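I have owned a piano for 16 years and have never believed anything I was told in a piano shop. So when my old upright finally lost its will to hold a tune, I set aside most of December for being lied to.

The shop was Lovier, the big one out past the rail yards. They wanted me to try a Carkunard, a make I'd never heard of. The salesman said it had "a European heart," and I asked which organ the rest of it came from. He didn't laugh. The price on the card was $3,965, bench included, delivery not.

I played it for half an hour. The bass was decent, the middle was fine, and the top octave sounded like somebody tapping a glass in the next room. When I mentioned this I was told the top would "open up" over a couple of winters. I've heard that about every piano with a thin treble since I was a kid, and I have yet to meet one that opened. 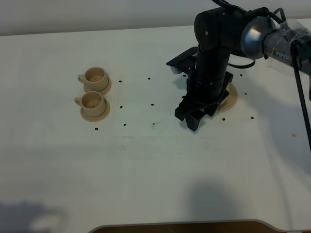 Does a new piano sound better once it's been played in?
It changes a bit as the hammers pack down, usually toward brighter and harder, and you can't count on liking the result.

That's my view, anyway, and you can find technicians who'll argue with it. What I won't do is pay for a sound that hasn't shown up yet. Buy the one you hear in the shop, and remember the shop has a tile floor and a high ceiling and your living room has a rug.

The other candidate was a used Šimkus, a plain dark upright listed by a church hall in Pradness. It's a two-hour drive, and the ad said "recently tuned," a phrase I put in the same drawer as "lightly used" and "priced to sell."

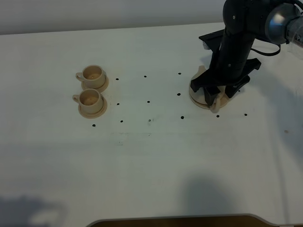
Two beige cups on saucers, and perhaps a third under the black gripper.

The Šimkus turned out to be a semitone flat, evenly, all the way up. Whoever tuned it had tuned it to itself and gone home. I don't mind that as much as you'd think. An old piano that agrees with itself is pleasant enough to play alone, and I mostly play alone. But my neighbour comes over with her clarinet now and then, and she'd be transposing everything or sulking.

I took the bottom panel off and had a look with a flashlight. No cracks in the bridge that I could see, some moth in the felts, and a pencil in there. The pins are what worried me. You can raise a piano's pitch in stages, but every string gets more tension and loose pins won't hold it. My tuner quoted $210 for the first visit and wouldn't promise there'd be only one more. I trust her more for not promising.

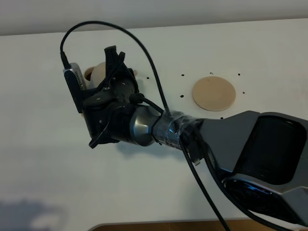
She also told me that if 4 or more strings snapped on the way up, she'd stop and we'd have a talk. I asked what the talk would be about. Firewood, she said.

So I have two pianos I don't own and one I can't play. The Carkunard comes with a ten-year warranty, and I read all of it, twice. It covers the case, the plate and the soundboard, provided the humidity stays inside a range that no house on the Prairies has managed in winter without a humidifier going day and night. It doesn't cover tuning, regulation or "tonal preference" – their words for not liking how it sounds.

People keep suggesting a digital. I've tried a few and the good ones are very good, and I still don't want one. I can't defend this properly. I like the thump of the action through the floor and I like that it doesn't need to be plugged in. A friend says I'm being sentimental, and she may be right, but she also plays the ukulele.

I've told the church hall I'll come back with my tuner if she's willing to make the drive. If the pins are tight I'll take it, flat or not. If they aren't, I'll go back to Lovier and play that top octave again, late in the day when the showroom is quiet, and I'll bring my own music this time. The stuff they leave on the stands never goes above the second C.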